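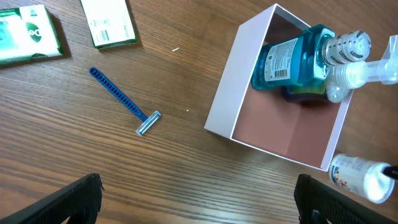 Toiletries and the open carton on the wooden table.
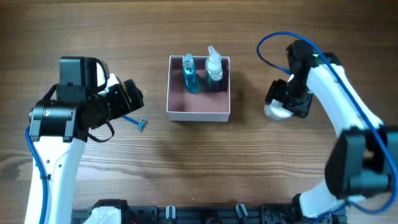

Reading time: 2 minutes

Packing rules for robot arms get longer every year, and I doubt most of them. The Clundaleck sheet wants every bottle upright. Fine for a pump top – less use for a mouthwash with a tight cap.

Rules I'd keep:

Cap razors before an arm goes near them.
Stay out of reach while the arms are powered, whatever colour the light is.
Nothing over 500 grams until you've tried the grip at low speed. 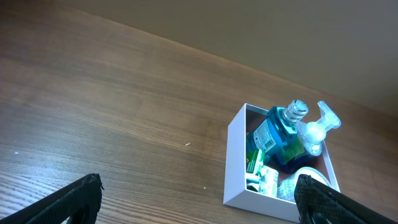
Kauko Eskola also wants the carton taped to the table. I'd try that on a Tuesday, with cheap soap, before calling it a standard. Wipe the grippers after 20 picks and check the cables by hand.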